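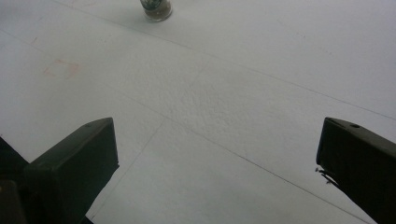
The White Table: small things from our workroom
Text and selection by Embla Hovland
Updated 2023-06-25

Welcome to this little gallery. I started it in June, when I moved my table to the room with the grey carpet and the black curtains. Before this I worked in my kitchen at Strand, and every evening I had to clear everything away before supper. Now the table can stay as it is, and I am very happy for that.

The subject of the gallery is simple things put together: a jar, a ball, a lid, a piece of string. I like to see how a form changes when another form is placed on it. I have no education in art, only in bookkeeping, so please read my words with some patience.

About the table
The top is white, with only a few faint grey lines. I tried first with a tablecloth from my aunt, but the flowers took all the attention. On white, a small object gets its own space, and also the colours are easier to judge. My rule is to wipe the top with a soft cloth before I begin and again when I finish. Cloveck, who make the cloths I use, sell them in packs of 11, and one pack has lasted me the whole spring.

The green ball
I have liked green since I was a child, and most of all the strong, clean green of new toys. A ball is a difficult object on a table, as it wants to roll. It needs something to sit in. I have tried with egg cups, with a ring of tape and with the cap from a shampoo bottle. The egg cup was too wide and the ball went down so deep that one saw only the top of it. A jar is a better choice when the opening is a little smaller than the ball.

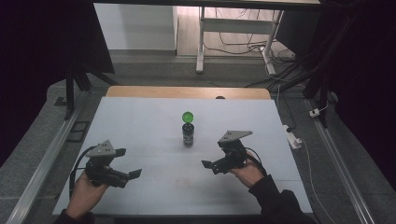 Green ball on a small black container with a white label band. The surface is white, and there is a light wooden board edge at the far side.

I am fond of this pair. The black makes the green look even brighter, and the white band on the lower half repeats the colour of the table. With a clear glass jar I think the effect would be weaker.

Where the small things live
When they are not on the table, I keep my objects in a Flevero drawer unit, which I bought second-hand. The 2 upper drawers are for round things and the lower ones are for boxes and jars. I write the contents on a paper strip at the front of each drawer. Earlier I used a Vundero basket for everything, but the small pieces always went to the bottom and I had to turn it over to find them.

To borrow or to give
Several visitors to this page have asked if they may send me objects. Yes, gladly! Things that fit in one hand are best. I am looking especially for empty jars with dark sides, and for balls in yellow or blue. Please wash the jars first and let them dry with the lid off.

The next part of the gallery will be about lids and corks.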